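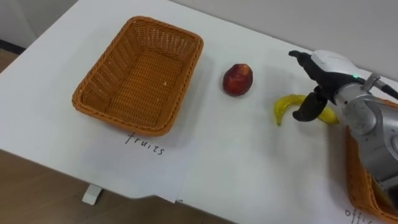

The Year I Stopped Doing the Big Shop

24 August 2019

My mother did the big shop every week of her life, and so, for a long time, did I. You know the one. Trolley with the bad wheel, list on the back of an envelope, a boot full of bags and then that horrible half hour of trying to fit it all in the fridge. I thought that was simply what being a grown-up was.

Then last December my car failed its test, and the garage wanted more to mend it than I'd paid for it. I live up a hill, eighteen minutes' walk from the nearest supermarket, and it's the coming back that gets you. I managed one proper big shop on foot. Two bags in each hand, a rucksack, and a butternut squash under my arm like a rugby ball. I had to sit on somebody's front wall halfway up, and I ate a whole packet of crumpets there, cold, straight from the bag.

So I started going to the shops on my own street instead – I'd lived there six years and hardly set foot in them. There's a greengrocer called Witkowska, a baker's that sells out by eleven, a butcher I was frightened of (he's lovely, he just has a loud voice) and a corner shop that does everything from candles to frozen okra. I'd always had it in my head that they were dear. Some of it is. The cheese is shocking. But I'd never worked out what I was spending before, so I didn't have much to compare it with.

I asked my friend Sabina Jayawardena to help me with that part. She does the books for a living and enjoys this sort of thing far more than is normal. I dug out my bank statements and she went through them at my kitchen table with a ruler and a green pen. In the last three months of the car I'd spent £624 at the supermarket, for one person and a cat. "What were you eating?" she said. "Swans?"

I couldn't really tell her. A lot of it I hadn't eaten at all, that was the trouble. I'd buy for the person I planned to be that week, who made soup and took salads to work, and then the person I was would come home tired and have toast. The bag of spinach would go to liquid at the bottom of the fridge. I must have thrown away a bag of spinach every week for ten years! I still feel a bit sick about it.

These days I buy for tonight and maybe tomorrow. It sounds like a faff, and for the first few weeks it was. I kept forgetting that shops close. I had one very odd supper of crackers, beetroot and a boiled egg, and another that was just potatoes. But you get the hang of it. I go past on my way home from the bus anyway, and I look at what's there and think about what I fancy, which I never used to do at all. If the plums look nice I have plums. I bought three the other day. Three plums! You couldn't do that where I used to shop, you had to have the punnet, and there was always a furry one hiding underneath.

The chatting took some getting used to. I'm from a family that says "fine, thanks" and looks at its shoes. Defne Işık, who runs the greengrocer's these days (Witkowska was the owner before last and the sign was too good to take down), will not let you leave without telling her what you're cooking. I found this agony at first. I once made up an entire aubergine curry because I was too embarrassed to say I was having the aubergine under the grill with nothing on it. She asked me how it had gone the next time I was in, so I had to make up the ending as well.

I asked her for this piece whether people are coming back to shops like hers, and she pulled a face. Her regulars are mostly over seventy or under thirty, she told me, and the ones in between turn up when they've run out of lemons. Mornings are good, and wet afternoons are dreadful. She'd like the council to put the bench back outside, because people used to rest there and then come in.

I should say I haven't gone completely pure. Cat litter comes in a van, and so do washing powder and the big tins of tomatoes, once a month. I know full well it only works for me with one mouth to feed and a bus stop in the right place. My sister has three boys who get through almost a loaf each at breakfast, and when I told her about my plums she laughed so much she had to put the phone down.

We did the sums again in June, Sabina and her green pen. I'm spending £15 a month less on food than before, and that's with the shocking cheese. She'd been hoping for more. I was pleased, though, and we walked down the road together to get something for supper. The baker's had sold out, so we had potatoes.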